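Speaker notes: What lives in the bathroom cupboard
Drindlow library evening talk, June

(Wait for the kettle people to sit down. Say hello, thank the library, mention the loos are past the large print shelves.)

Start with the cupboard at my nan's place, because everyone had a nan with a cupboard. Hers held a brown bottle of iodine, a tin of plasters gone stiff as cardboard, and a jar of ointment that I'm fairly sure was older than my mum. Ask for a show of hands: who has something at home they can't put a date to? Let them laugh, give it a moment, people love to own up to this one.

Then the Urnus survey. We sent our little form to 1671 households up and down the valley and got 596 back, which I was thrilled with, given it asked folks to go and rummage on their hands and knees. Of those, 112 had no first aid kit of any kind, not so much as a bandage! Pause here and don't scold. I was one of them until I moved house.
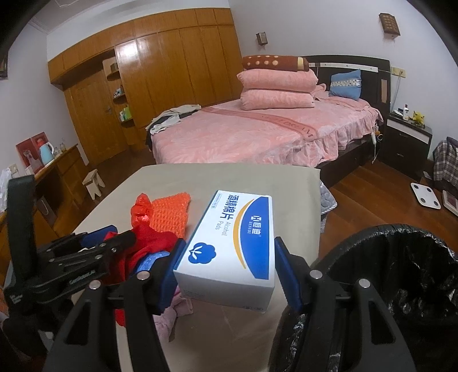
Carry on to where we keep things. Most of us use the bathroom, and it's about the worst room in the house for it, what with the steam and the heat going up and down all day. A high shelf in the hall cupboard does nicely, or the top of the pantry if the grandkids are tall (tell the stepladder story if we're running early, skip it if not).

Slow down for the sorting part, as people like to write this bit down. Everything out on the kitchen table. Check the dates. Old medicines go back to the chemist, never down the sink, and please don't put them in the bin either. Wipe the shelf while it's bare, you'll be glad you did.

Mention the Vilum handout, 2 pages, on the chair by the door. It has a blank list on the back for writing in your own medicines and the doctor's phone number. Colour doesn't matter, the lilac ones are the same as the white.

Questions until 8.30, then tea. Remember to give back the microphone.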